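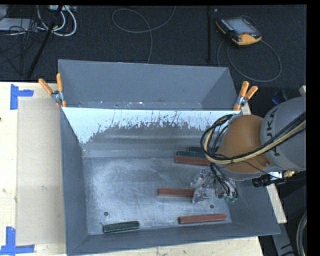

Flivetti parallel gripper: three weeks of bin picking

Posted by Willy Verhoeven, May 29, 2019

I bought the Flivetti to replace the Hudance gripper we had on our picking cell at Vania. The Hudance still works, but its fingers are wide and it was giving us trouble with parts lying close to a wall. The job is simple enough. Long rectangular blocks, red and dark green, lie in a sheet-metal bin, and the arm has to take them out one by one in whatever order the vision system likes. I ran the Flivetti on that job for three weeks and this is what I found.

Mounting

The adapter plate fit our flange without any drilling. The screws in the box were the right length, which I can't say for the last two grippers I bought. The manual is short and the wiring diagram has the open and close signals swapped, so check them with a meter before you connect anything. I emailed the seller about it and got a corrected page back the next morning.

Cable exit is on the side, and I don't like it. With the connector facing that way you need a generous loop to keep the wrist free, and a generous loop is one more thing to keep clear of the bin wall. I tried a tighter one and it pulled at the connector as soon as the last joint turned past halfway, so the big loop stayed. An angled connector would fix most of this. Flivetti doesn't sell one.

Gripping

The fingers are narrow and reach down well. A block in the middle of the floor is easy for any gripper. The ones that matter are the blocks near the front wall, or two lying side by side at the back, where a finger has to go down into a small gap. The Hudance skipped most of those or pushed the neighbor along. The Flivetti got into gaps I had already written off.

I did a run of 1000 attempts, putting the blocks back by hand whenever the bin was cleared. It made 923 good picks. I counted a pick as good if the block came out and reached the drop point without slipping. Most of the misses were the same kind: the block was taken by its far end, it tipped during the lift, and one corner caught on the way up. You can avoid a lot of that by telling the software to prefer grasps near the center of the block, but then it refuses some parts that are only reachable at the end. I left end grasps allowed.

Before taking the Hudance off I had run 400 attempts with it in the same bin. I didn't log those as carefully, so I won't print a score next to the other one. It was clearly worse near the walls and no worse in the open. If your parts are always well apart, keep what you have.

Grip force is set with a small screw, and you have to take a cover off to reach it. Set it once and it stays put. I would have liked to change it from the program, because the setting that holds a block firmly is too hard for the softer parts we do in July.

Contact with the floor

Our bin has a bare metal floor and it was well scuffed before this gripper came near it. Still, a finger that touches down too hard will stop the arm. There is no give in the Flivetti fingers at all. The Hudance had a little spring travel and forgave a sloppy height setting. With the Flivetti I had to redo the height calibration twice before the protective stops went away. Plan on an afternoon for it.

Camera

We use a Fodor camera, fixed, looking into the bin. Changing the gripper made no difference to detection in general, but shiny metal parts on the tool do throw light around. Bare sheet metal is bad for this already, and the sloping sides don't help. When the arm was slow to leave the bin the camera sometimes took its image with the gripper still in view, and then we got a false part. A short delay after the retract cured it. If you can get your fingers in a matte finish, do.

Red blocks were found more reliably than the dark green ones. That was the same with both grippers, so I put it down to the lighting.

Wear

After three weeks the finger tips show light marks and the jaws close evenly. No play that I can feel. One cover screw worked loose in the first week. I put thread locker on it and it has stayed.

Good points
Narrow fingers, good near walls
Adapter plate fits
Seller answers email

Bad points
Side cable exit
Force screw under a cover
Rigid fingers, fussy about height
Mistake in the wiring diagram

Would I buy it again? For this bin, yes. It is staying on the arm, and the Hudance has gone to the other bench where the parts come down a chute one at a time. If you are new to bin picking and your calibration is shaky, I would start with something that has spring travel in the fingers and look at the Flivetti later.

Four stars. It loses one for the cable.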